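Purkau Stormwater Pond and Outfall
Spring Inspection Checklist with Comments

Date of inspection: Apr 4, 2019
Inspected by: Katsuhiko Hayashi
Checked by: Kimie Ikeda
Weather: Overcast, light wind, no rain during the visit
Last inspection: Fall

Ratings: OK = no action. WATCH = look again at next visit. FIX = repair needed. N/A = does not apply.

1. ACCESS AND FENCING

1.1 Gate closes and locks: OK
1.2 Fence free of gaps: FIX
Comment: Bottom wire has pulled loose from the post nearest the inlet. A child or a dog could get under it. Temporary ties put on during the visit. Needs a proper repair from Jonuvel before school lets out.

1.3 Warning signs in place and readable: WATCH
Comment: "Deep water" sign by the gate is fading. Still readable from the path. The sign at the outfall is fine.

1.4 Path to outfall passable: OK
Comment: Muddy near the low spot. Boots with good tread needed. Gravel was asked for in the fall and has not been put down.

1.5 Life ring and throw line: OK
Comment: Line is 30 feet. Untangled and recoiled. Cover strap is stiff but works.

2. INLET

2.1 Trash rack clear: FIX
Comment: Mostly leaves and plastic bottles, plus a car floor mat. Cleared as much as could be reached from the bank. The rest is below the water line and has to be done with the rake from the platform, with a second person present. Do not lean over the rail to get at it.

2.2 Concrete sound: WATCH
Comment: Crack on the left wing wall, same place as last time. It was marked with paint in the fall and has not gone past the mark.

2.3 Signs of oil or chemicals: OK
Comment: Thin sheen in the corner. It broke into plates when poked with a stick, so I put it down as bacterial and not fuel. No smell. 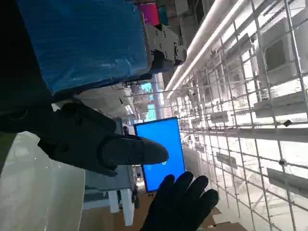 Blue item under plastic wrap, gray bracket at one end.

3. POND

3.1 Water level at normal mark: OK
3.2 Algae: WATCH
Comment: Some green strings along the south edge. Early for this. Fertilizer from the ball field is still the most likely source. Kimie will write to the parks office again about the mowing and feeding schedule.

3.3 Bank erosion: FIX
Comment: East bank has slumped where geese come up out of the water. The matting laid there has lifted at one edge and soil has washed out from behind it. Pin it back down and replant with sedge. Grass seed alone has failed there before.

3.4 Burrows in the embankment: WATCH
Comment: One old hole, leaves in the mouth of it, no fresh dirt. Probably muskrat. Flagged with orange tape. If it looks used at the next visit, this moves to FIX.

3.5 Trees on the embankment: FIX
Comment: Willow shoots are coming back from the stumps. Cut again while they are thin. No spraying this close to the water.

3.6 Sediment depth: OK
Comment: 12 inches at the forebay stake. Cleanout is called for at 2 feet.

4. OUTFALL TO MAMANI CREEK

4.1 Outlet pipe clear: OK
4.2 Flap valve moves freely: FIX
Comment: The Brolline valve opens but does not close all the way. There is a stick or a stone in the hinge that I could not get out by hand. If the creek comes up, water will back into the pond. This should be first on the list.

4.3 Rock apron in place: WATCH
Comment: A few stones have rolled down toward the creek bed. The cloth underneath is not showing yet.

4.4 Litter on the creek bank: FIX
Comment: Worst I have seen it on this stretch. Bags caught in the brush, foam cups, fishing line. The line is the main worry because of the herons. Cut and bagged all the line I could find. Anything left here goes down the creek to the bay in the next big rain.

4.5 Dead or sick fish or birds: OK
Comment: None seen.

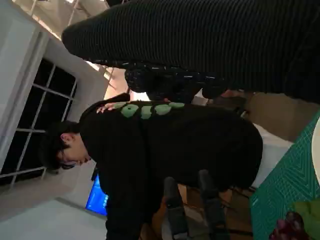
Person in a black top with green patches, looking down.

5. WATER READINGS

5.1 Meter calibrated before use: OK
5.2 Conductivity at inlet: WATCH
Comment: 1,278 microsiemens per centimeter. High, most likely road salt still washing through from March. Repeat the reading after a good soaking rain. If it stays high into summer, we need to look for another source upstream.

5.3 Bottle samples taken: OK
Comment: Inlet and outfall. Labeled on site and kept on ice.

5.4 Water clarity: OK
Comment: Clear at the outfall, slightly brown at the inlet.

6. CREW SAFETY AND GEAR

6.1 Life vests worn on platform: OK
6.2 Gloves, including spare pairs: WATCH
Comment: Long gloves are down to one good pair. Order more in large.

6.3 First aid kit complete: FIX
Comment: Eye wash is past its date. Everything else is in order. Replace before the next visit.

6.4 Phone signal checked at site: OK
Comment: Good at the gate, weak at the outfall. Keep using the call-in at arrival and departure.

6.5 Spill kit in truck: OK

6.6 Confined space entry: N/A
Comment: Not entered. The control manhole was looked at from the top only, lid back on and bolted.

ACTION LIST, IN ORDER

Free the flap valve (4.2). Jonuvel, this week.
Repair fence at inlet (1.2). Jonuvel, same trip.
Clear lower trash rack (2.1). Own crew, two people.
Replace eye wash, order gloves (6.2, 6.3). Kimie.
Pin matting and replant east bank (3.3). Own crew, when the sedge plugs come in.
Cut willow (3.5). Own crew.
Litter pickup on creek bank (4.4). Date to be set. Heavy gloves and grabbers, and keep people off the apron stones.

REVIEWER COMMENTS (K. Ikeda)

Agree with the ratings except 1.4. I would make the path a FIX. Someone carrying a full sample cooler could go down at the low spot, and the gravel is already paid for.

On 4.2, please take a photo of the hinge after it is cleared so we have it for the file. If the seal is torn, the whole flap gets replaced.

On 5.2, use the same meter for the repeat.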